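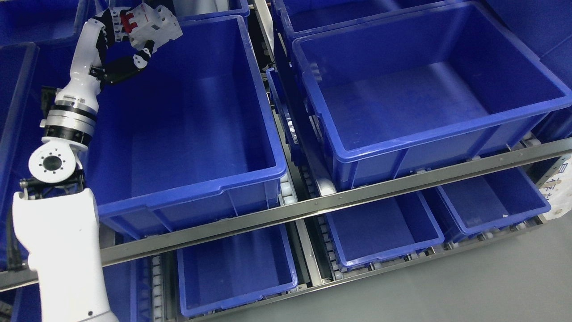

I've been making my own playdough for the kids since my eldest was two, and I've got it wrong in just about every way going (the batch with self-raising flour is still talked about in our house!). These are the bits I've picked up along the way.

Use the cheapest plain flour in the shop. Mine comes out best with 2 mugs of flour to one of table salt, and fine salt is a must, as the coarse stuff stays gritty and little fingers moan about it.

Put the colouring in the water before it goes anywhere near the flour. If you knead it in afterwards you get streaks, and purple hands till bedtime. Gel colours are brighter than the liquid ones — you only need a dot on the end of a cocktail stick.

Cream of tartar is worth buying. I skipped it for years and wondered why my dough went crumbly. My friend Carys swears by a spoonful of baby oil as well, but I stick with sunflower because it's already in the cupboard.

Too sticky? Leave it alone for ten minutes before you add more flour. I've ruined plenty by panicking.

For storage, I squash each colour into a freezer bag, push the air out and pop the lot in an old ice cream tub. It lasts us well into a second month that way. If it dries out, wet your hands and knead for 60 seconds, then have another go if it needs it.

Keep it away from the dog, by the way. That much salt can make them really poorly, so ours gets shut in the kitchen while the dough is out.

And for carpets: let it go hard, then pick off what you can and hoover the rest. Never, ever rub it while it's soft. Ask me about the stair carpet!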